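How to Pull the CPU Out of an Old Office Desktop

I've been taking apart retired desktops since March, when Hannelore Hamann over at Wellmont offered me a stack of them for 80 bucks. The processor is the part people worry about most, and it's a pretty easy job once you slow down a little!

Start by unplugging everything, then hold the power button for a few seconds. Lay the tower on its side and take off the panel. The heatsink has to come off before you get to the chip (loosen its screws a bit at a time, going corner to corner), and a gentle twist helps if the old paste has glued itself down. Wipe off what's left with a lint-free cloth and some rubbing alcohol.
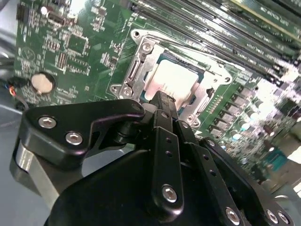 The processor in its socket, with the retention frame open.

Push the lever down and out to the side, let it swing up, and lift the frame. Now pick the chip up by its edges, straight up, no sliding. If the pins are in the socket — they look like a tiny bed of gold hairs — don't touch them, don't blow on them, don't even wave a cloth over them. I bent a couple on my second machine and spent a whole evening with a needle and a magnifier.

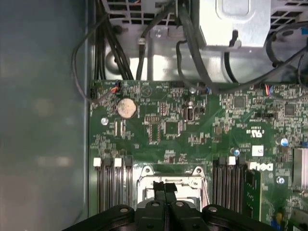

Cables are the other thing that'll slow you down. I like to tuck the long ones out past the side of the case before I go near the socket, and I take a quick phone picture of every plug before I pull it. Those little front panel connectors all look alike by dinnertime.
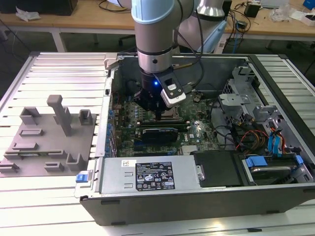
I leave the power supply and the drives for last, mostly out of habit. The chip goes into a plastic clamshell with a sticky note saying which tower it came from, and the screws go into an old jelly jar. Give yourself an hour for your first one. I can do it a lot faster now, but I still drop screws.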